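# What should I look at (and ask) at a robot lab open day?
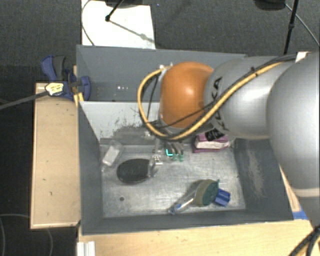
**Category:** Robots & Automation › Visits and Open Days

I'm going to the Mikdale open day in October and I got one of the afternoon spots at the picking demo — the big KUKA arm over the gray bin, with the dish wand and the other household stuff in it. I pack orders for a living (41 different products, mostly small awkward things) and my boss wants me to come back with "an opinion." I've never stood next to one of these. What do I ask so I don't just stare at it for ten minutes?

— packing_bench

---

**Answer 1** · 70 votes · accepted

I went last year and had a great time, so I'm jealous! Ask which items it misses and how often. The person running our session, Aslı Bozkurt, was really open about that and pulled up the log for us: 1,742 picks that week, and she went through the bad ones with us (thin flat packages, mostly).

Also look at the stuff in the bin before you look at the arm. Clear plastic is a good one to ask about, and so is anything with a long handle and a heavy end like that dish wand — where does it grab, the handle or the head? Then ask what happens after a miss. Does it try again, or does somebody have to walk over?

Oh, and bring a couple of your own products. They wouldn't put mine in the bin during the demo, but Aslı turned them over in her hands and told me which one she thought would be trouble, and that was worth the drive. Get there early, the line for the 2 p.m. session went out the door.

---

**Answer 2** · 6 votes

Ask about price. We got a quote from Lüthi and one from Nevik after a visit like this and they weren't even describing the same job. Write down your picks per hour before you go. Ours was 200 and I didn't know that until they asked me.

---

**Answer 3** · 0 votes

is this the same one Naso used to do? they had free lunch

> **Comment from packing_bench:** No idea about lunch, sorry. Thanks for the list — I'm bringing the bottle brushes and the shrink-wrapped sponges.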